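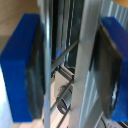 View between the fingers of a two-finger gripper, from a camera at the robot's wrist. The dark pads are rubber.

Prasora is a method for teaching robot arms to grasp objects using only a small camera mounted at the wrist. It was developed at the Rikum laboratory in Štefanec by a group led by the engineer Libor Beneš. The name covers both the training procedure and the control program it produces. The method is best known for how well it copes with shiny, narrow parts, long one of the most stubborn problems in robotic grasping.

Background

Many grasping systems use a fixed camera that looks down at the work area from above. Such a camera sees the whole layout, but the arm often blocks its view in the last moments before contact, just when a good view matters most. A wrist camera travels with the hand and keeps the fingers in sight all the way in. The price is a crowded picture. Large parts of it may be taken up by the fingers themselves, and polished metal picks up reflections from whatever is close by, including the gripper.

Earlier work at Rikum tried to remove the fingers from the picture before processing it. Beneš took the opposite path and kept them. In Prasora the inner faces of the two pads serve as a built-in ruler: the program learns where an object lies in relation to each pad and steers so that the two gaps shrink together. It is a wonderfully simple idea, and it does away with the careful camera calibration that the older system needed whenever the gripper was changed.

Method

Training starts with demonstrations. A person guides the arm by hand through a grasp while the wrist camera records, and the arm's joint positions are stored with each picture. The standard training set holds 2000 demonstrations, collected on rods, posts, handles and brackets of many sizes.

A neural network then learns to predict the next small movement of the hand from the current picture and the few before it. The short memory matters a great deal with reflective parts. As the hand moves, a highlight slides along a metal rod while the edges of the rod stay put — and the network can learn to trust the edges.

The program updates its movement command 20 times per second. Closing the fingers is handled by a separate output, which must stay above a set level for several pictures in a row before the gripper acts. This keeps the hand from snapping shut on a passing reflection.

Results

The main trials were run at the Kustutov test hall, with parts that had been left out of training. The older Rikum system grasped polished rods in 70 percent of its attempts. Prasora cut the share of failed attempts in half, to 15 percent, a striking gain for a method that added no new sensors. On matte parts the two systems were nearly level.

Limitations

Prasora has trouble when two upright parts stand so close together that a finger can't pass between them. It may also pick the wrong one of two similar parts, as it has no way of being told which is wanted. Worn pads are a further weak point — their outline changes with use, and the network has to be retrained on fresh demonstrations.

See also

Visual servoing
Learning from demonstration
Eye-in-hand camera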